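Our visit to the Stundbridge open day
Group report by Piyumi Sheikh and Arnel Dimaculangan

Why we went
Our project is about how robots handle light, see-through things, so the tidying-up demo was top of our list!

The demonstration
Two white arms share one brown table, and the job is putting small items into a pink tray. 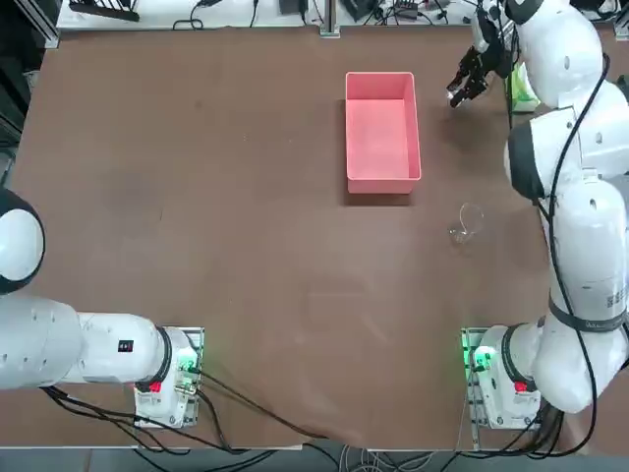
Zamfira Oprea ran the session and let us ask anything we liked. She told us clear plastic is hard for the cameras (we'd guessed weight would be the problem, so that was a surprise). We had 15 minutes with her and could easily have stayed for 50. Arnel loved how the fingers come straight down over the tray.

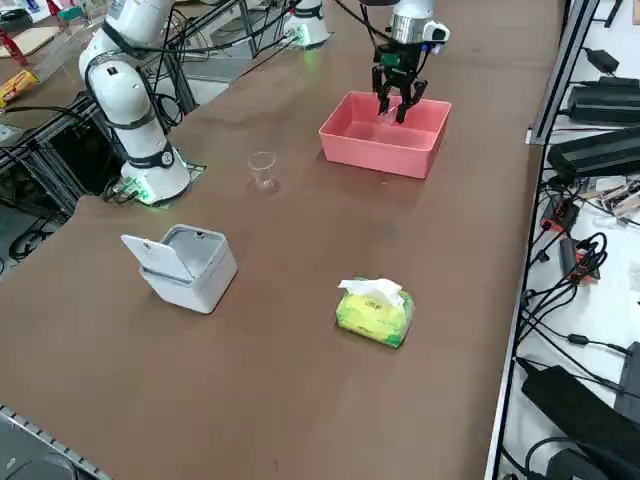 What we will use
We want to try clear and coloured cups with our own gripper, Plisden, before we write up the final section.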